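August, 6.40 pm

The residence diary is resumed after a lapse of nine days, the previous volume having been filled and the new one delayed in the post. Entries will continue to be made each evening by the warden on duty and read by the incoming warden before breakfast.

## Household

Poltance House stands at full occupancy for the second term. Dulce Hinojosa has moved to the upper landing at her own request, the room over the boiler having proved too noisy for study. Her former room will be held vacant until the window sash is repaired. The key is on hook 70.

The new kitchen roster took effect this morning. Residents are reminded that dishes are to be washed, racked and put away by the person who used them, and that plates are to be stood on edge.
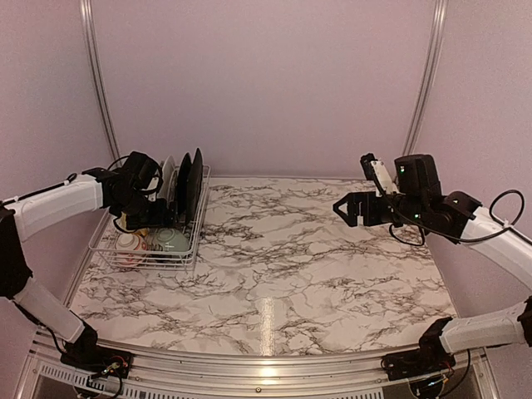 ## Correspondence

A letter was received from the Rosales bursary office concerning the travel allowance. The office will honour claims lodged before the end of term, provided the original receipts are attached. Dayana Ventura has been advised in writing, as her claim was returned for want of a signature. The sum in question is $104, and I have undertaken to countersign it tomorrow.

Mr Varela telephoned at four o'clock about the piano. He is prepared to let it go for $841, delivered, with one tuning included. I told him that the figure was higher than the common room fund would presently bear, and he agreed to leave the offer open until the spring. I confess I should like to have it. The old upright has two dead keys in the middle register and has been out of tune since the summer – a matter on which the residents have been more patient than I have.

## Evening meal

Melahat Gündoğdu cooked for the house, assisted by Przemysław Brzozowska. The meal was lentil soup, rice with currants, and a dish of eggplant that was finished before the second sitting had come down. The second sitting was given eggs. It has been agreed that quantities will be increased on future occasions, and that the dinner bell will be rung once only, so that both sittings hear it at the same time.

The shopping for the week came to less than was budgeted. The difference has been entered in the ledger under sundries. Flour and tea are low.

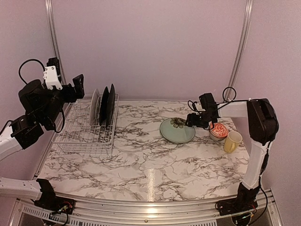

There was some discussion after the meal of the rule on late suppers. At present the kitchen closes at ten, which does not suit those returning from the evening laboratory classes at Pekanon. Ezequiel Varela – nephew of the gentleman with the piano, and of the same name – proposed half past ten on class nights. I have no objection in principle and will put the matter to the next house meeting, with a trial until the end of term.

## Other matters

The 929 bus has been diverted from the front gate while the water main is replaced. Residents should use the stop beside the chemist. A notice has been fixed to the inside of the front door.

Umby, the cat from next door, was found asleep in the linen cupboard and was returned before dark. The cupboard door is to be kept closed.

Rain since three o'clock. All residents in by 9.30 pm except those with leave. Lights on the lower landing turned off at eleven.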